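Ticket: Treston Cinema, Screen 3 — "Dikine" trailer plays, feature doesn't
Status: Closed, with feelings
Opened by: Talha Janjua
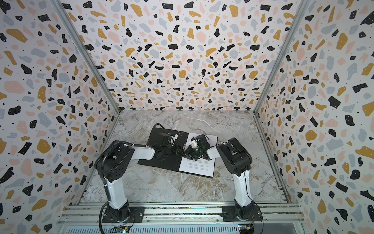
Preview of the space sequel is tonight at 7:00. All 85 seats sold, several to people in capes. The trailer runs beautifully. The feature sits in the playlist with a red padlock and will not budge.

2:10 pm, Talha
Restarted the server. Padlock still there. Restarted it again in case it hadn't taken me seriously.

2:40 pm, Ovidiu Roman, Drindside Support
Did you load the key file the distributor emailed you?

2:52 pm, Talha
Yes. It says "not valid for this device."

3:05 pm, Ovidiu
Please send the serial number of the server and the one in the key.

3:20 pm, Talha
Server ends in 300. Key ends in 5. I see where this is going.

3:31 pm, Ovidiu
The key was made for your old Munteanu unit, the one you replaced in July. Did anyone tell the distributor about the swap?

3:34 pm, Talha
Define "anyone."

4:15 pm, Ovidiu
New key requested. They want the form signed by a manager.

4:18 pm, Talha
I am the manager. Signed, with a flourish.

5:26 pm, Talha
Key arrived, loaded, padlock gone. Ran the first five minutes with sound. Won't spoil it, but the droid is back.

5:30 pm, Ovidiu
I had tickets for Saturday's — never mind. Closing. Please update your serial number with the other distributors too.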